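4.2 What counts as a cleared table

Most of the household studies we reviewed treat clearing a table as a settled idea. A person sits down among the remains of a snack, gets up again, and at some later point the surface is "clear." Stoica's Lutska survey scored this with a single tick, and the Taltley diaries left it to the people who kept them. We doubt that either method measures much. The diary keepers in Taltley were asked at the end of the day whether the table had been cleared, and 128 entries came back with the same one-word reply, which tells us more about the form than about the tables.

Our own material is small and we make no large claims for it. It covers 40 snack tables in Mostberg, all of them in homes where the table is used for other things between meals. Many of these are folding tables with a cloth thrown over the top. The cloth matters more than earlier writers allow. Trummer argued that a patterned cloth "hides the mess" and so delays clearing, but he offers no test of this, and our coders did not agree among themselves on whether a crumb on a printed flower is mess at all. One small brown speck on an orange check was marked as dirt by one coder, passed over by the second and put down as part of the print by the third. 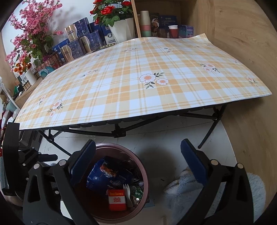

Figure 3a. Folding table with a plaid, flower-printed cloth; trash bin on the tiled floor with a crumpled coffee box in it.

The bin raises a second problem. In the Bratu scheme, an item counts as cleared once it is in the bin, and the distance between bin and table is ignored. We tried to follow this rule and gave it up. People in our sample kept the bin close while they ate, then moved it away, and a wrapper dropped during the meal is hardly the same act as a wrapper gathered up after it. The scheme adds the two together and calls the total "tidying." A high score may mean a tidy person, or it may mean a person who likes the bin near the chair.

Packaging that still has something in it is harder again. A yogurt cup with its lid on could be waiting to be opened, or saved for later, or empty and closed up out of habit. From the outside we could not tell, and we suspect that earlier coders could not tell either – they simply had a box to fill in. We therefore coded such items as "undecided" and left them out of the main count.

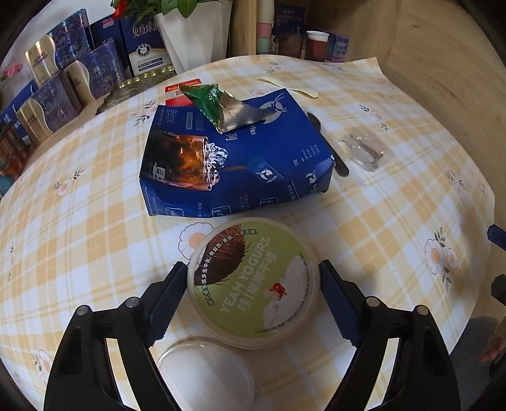 Figure 3b. Yogurt cup, coffee box, foil wrapper and black plastic spoon on a plaid cloth.

Should undecided items be counted as mess?
We left them out, and the choice lowers our mess scores. A reader who wants to compare our tables with the Lutska ones should put them back in, and should then ask how the Lutska coders knew what was inside a closed cup.

The same caution applies to things that live near the table all the time, such as plants, boxes and rolls of tape. Stoica counts these as clutter. The people we spoke to mostly did not, and one was puzzled to be asked. We have kept them as a separate group, though the line between a thing that is stored and a thing that has been left is thin, and we would not want much to rest on it.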